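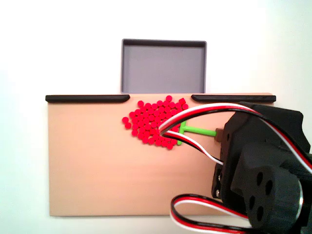 Handling Small Loose Parts
Course handout, Unit 4: Moving and collecting

Last updated 25 November 2024

This unit deals with parts that are too small to be worth picking up one at a time: pellets, beads, short pegs, washers, dried peas. You will meet them in packing, in stores work and in assembly. The usual way to shift them is to sweep or push them across a flat surface and into a container. It looks simple, and most people do it badly the first few times.

Read this before the practical. Bring it with you, as there is space on the back for your results.

4.1 Words used in this unit

Pile: parts heaped on one another.
Layer: parts spread out so that most of them touch the board.
Stray: a part that has left the main group and is no longer touching it.
Rail: a raised strip that stops parts from leaving the board.
Gap: the opening between two rails.
Tray: whatever the parts end up in.

4.2 How loose parts behave when pushed

A group of small parts is neither a solid nor a liquid, though it can act a little like both. Push gently on the back of a single layer and the parts at the front will move, but not all of them and not all by the same amount. Each part pushes on the ones it touches, so the force fans out. The front of the group gets wider as it travels. If you push with something narrow, such as the end of a ruler, it will cut into the group and parts will flow round both sides of it.

Shape matters as well. Short cylinders slide when they stand on a flat end and roll when they lie on their side. A part that has tipped over can run well ahead of the rest, and usually in a direction you did not want. Round beads are worse. Washers hardly roll at all but tend to ride up over each other.

The surface makes a difference too. A matt board slows the parts down and they stop soon after you do. On a glossy board they carry on.

4.3 Guiding parts to an opening

With a gap between two rails, the parts have to be brought to the gap and kept narrow enough to pass through. Two faults are common.

Spreading: the group is wider than the gap when it arrives, and the outer parts collect against the rails. They then have to be brought back and moved sideways before they can go through.

Bridging: parts jam against each other across the opening and hold up those behind. This happens mostly when the gap is only a few parts wide. Ease off, pull back slightly and start again. Pushing harder makes it tighter.

It helps to gather the group before moving it. Draw the sides in first, with short strokes towards the middle, then push from behind with a blade narrower than the gap. Several short pushes give better control than one long one.

4.4 Practical

You will need the Stavell board, two rails, one open tray, a flat blade and a bag of pellets from the Mukley box. Wear eye protection if you are working next to someone using beads.

Fix the rails along the far edge of the board and set the tray against the gap. Check that the tray's near edge does not stand higher than the board. Tip the pellets out between you and the gap and level them until they lie mostly one deep.

Run A: push straight through with the blade, without gathering. Stop after 19 strokes, even if there are pellets left.
Run B: gather first, then push. Same number of strokes, counting the gathering strokes.
Run C: as run B, but with the pellets started well to one side.

After each run write down how many pellets are in the tray, how many are on the board and how many are on the bench or floor. The three should add up to the number you began with. If they do not, look under the tray.

4.5 Questions for the write-up

Which run left the most strays, and where did they lie?
Did pellets on their sides end up further from the gap than those standing on end?
Would a wider blade have helped in run C?

Write-ups are limited to 300 words, not counting the table. Return all pellets to the bag before you leave and wipe the board with a dry cloth.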